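Grirnden Teaching Kit
Reading time: 3 minutes

Show it once, show it again, and let the robot have a go. The Grirnden is our kit for teaching a two-armed robot by demonstration, and we love using it! You put on the gloves, the robot's hands follow yours, and everything the arms do is recorded alongside the view from the head camera.

Plenty of people come to us after a year of fighting with scripts. Scripts are fine for a metal bracket that always sits in the same jig. Give the same robot something squashy, with ears and feet that flop wherever they like, and you'll be writing special cases until Christmas. With the Grirnden you just pick the thing up the way you'd pick it up at home (both hands if you need them, one hand if you don't) and the software keeps your movements as a demonstration.

Soft toys are our favourite first lesson. A plush animal forgives a clumsy squeeze, it's light, and it has enough odd bits sticking out to make the grasp interesting. Most new operators can lift one and turn it round within 17 minutes of putting the gloves on.
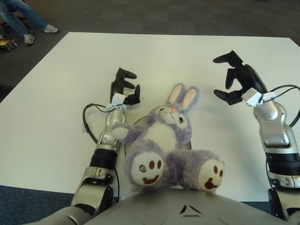 Viorica Begović runs our operator training and she always begins with the same advice: slow down before contact. Bring the fingers in open, pause, then close. Those pauses are gold when you come to train on the recordings, and a hurried grab is hard for a learner to copy. She also asks people to vary the starting position between takes, even by a hand's width. A set of identical demonstrations looks lovely on the screen and teaches very little.

What you get

Two Fledau gloves, left and right, in small, medium or large. Each finger is tracked separately, so a pinch stays a pinch.

A foot pedal for starting, stopping and throwing away a take. You will throw away lots, and that's fine.

The Wulau recorder, which saves arm positions, finger positions and video on one shared clock. Takes can be trimmed, labelled and replayed on the robot at half speed before you commit to them.

Wrist brackets and cable clips. Please use the clips! Leave a loop with enough slack for the full turn of the wrist.

How many demonstrations will you need? For a simple pick and place we suggest 100 good ones, which is a comfortable afternoon for two people taking turns. Handing an object from one hand to the other takes more patience.

The September update brings something Radomir Atanasov has been pushing for since the first prototype: you can now take over in the middle of a run. If the robot is going wrong, press the pedal, guide it back on course and let go. The correction is saved as its own take. It feels a bit like steadying a child's bicycle, and it has changed how we work in our own lab.

The kit works with most two-armed robots that accept joint commands over a network. Georgiou hands are supported from the box, and for other makes we'll need the joint limits from you before shipping. Delivery is currently 6 weeks.

Contact us | © Grirnden | Back to top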